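Siletti Kitchen Arm – Planning and Set-up Guide
Section 2: Before you order

Revised Feb 5, 2025. Replaces the January text of the same section.

This section is for the person who prepares the purchase. It does not treat the mounting of the arm (see Section 3) or the teaching of tasks (see Section 5). Please read it completely before you ask your dealer for a quotation, as some of the choices are difficult to change after the order is confirmed.

2.1 Decide what work the arm will do

1. Write down the tasks you want the arm to do in the first year. Use short phrases, for example "take the knife from the stand and put it on the board" or "move the bowl to the sink".
2. Beside each task, write the heaviest object and the widest object.
3. Mark every task with a blade, a hot pan or glass. These tasks need the additional items of 2.4.
4. Delete the tasks that are done less than once in a week. They cost the same time for teaching as the daily ones, and normally they don't pay back.

Note: If your list has more than eight tasks, we recommend to order in two stages. Order the arm and one pair of fingers first, and the rest when the first tasks run well. The price of the second stage is kept for the customer as it was written in the first quotation.

2.2 Measure the place

1. Measure the free depth of the worktop from the wall to the front edge.
2. Measure the height from the worktop to the lowest thing above it. Include lamps, shelves and open cabinet doors.
3. Find the nearest power socket which is not shared with a fridge or an oven.
4. Check what the worktop is made of. The clamp base can be used on wood and steel. For marble, granite or other stone you must order the Masten plate, which spreads the load.
5. Make a simple drawing by hand and send it with the order form. It doesn't need to be beautiful, but all the measures must be in millimetres.

Caution: Do not drill in a stone worktop before the plate has arrived. The hole pattern was changed with the present model, and old drawings still exist in some dealer folders.

Note: Polished surfaces can give bright reflections in the wrist camera. If the worktop is polished and the room has strong lamps directly above, put one matt mat per work place in your budget, and plan half a day to try the lamps in different positions.

2.3 Make the budget

The arm itself is the part which everybody remembers. In our experience the forgotten parts are these:

Fingers. The standard pair is delivered with the arm. A spare pair should be in the first order, and not be bought later, when the kitchen is standing still.
Base or plate. See 2.2, step 4.
Wrist camera. Ordered separately. The cable is included but the cable clips are not.
Stop button. One is included. If people can approach from two sides, order a second one.
Training. Plan 20 hours for the first person who teaches tasks. A second person who learns at the same time needs the same hours, but there is no second fee.
Service. The yearly contract costs 485 euros for each arm. It is calculated from the day of installation and not from the day of delivery.

To make the budget sheet:

1. Copy the item numbers from the price list of your country. Do not mix two lists.
2. Fill in the number of pieces for each item.
3. Add the transport. For the islands, ask the dealer, because the table is only valid for the mainland.
4. Add the service for the full time in which you want to write off the equipment.
5. Leave one line free with the name "changes". A sheet without this line is usually wrong after the first month.
6. Let a second person check the sum.

Note: Customers who lease through Mateos fill in the leasing form in place of steps 3 and 4. The service is already inside the monthly rate. The training is not, and it must be paid separately.

2.4 Additional items for knives and other blades

If you have marked a task with a blade in 2.1, the following is obligatory and the dealer cannot remove it from the quotation.

1. Order the guard panels for all sides from which a person can reach the arm.
2. Order the knife stand, or check that your own stand can be screwed down. A stand which only stands on the worktop is not accepted.
3. Choose the knives now and do not change them later without teaching the task again. The shape of the handle matters more to the gripper than the length of the blade.
4. Send one knife of each type to the dealer for the grip test. Wrap the blade in card and tape, and write on the outside of the parcel what is inside.

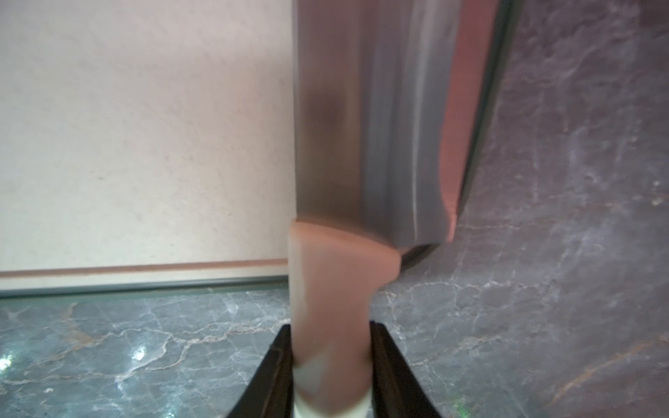

5. Wait for the written result before you order the fingers. The result names the finger type for each knife. If it says "Iline", you need the fingers with the softer inner face, and they have a longer delivery time.
6. Keep the result with the papers of the arm. The installer will ask for it.

Caution: Never hold a knife by hand towards the gripper to "see if it fits", also not with the power off. Use the knife stand for every trial.

Caution: Handles which are oily or have cracks must not be used. Put the replacement of the knives in the running costs, as you do with cloths and cutting boards.

2.5 Send the order

1. Put together the task list, the drawing, the budget sheet and, if you have blades, the grip test result.
2. Write the name of one contact person. With two names, the questions go to both and the answers come from none.
3. Send everything in one message to the order desk. Casimiro Olmedo answers for Spain and Portugal, Meinir Landeg for Great Britain and Ireland, and Dwight Lapointe for all other countries.
4. Check the order confirmation line by line against your budget sheet. Corrections are free until the confirmation is signed.

Technical questions about worktops and plates can be sent directly to Iker Prieto. Please attach the drawing from 2.2 also in this case.

Continue with Section 3, Mounting the base.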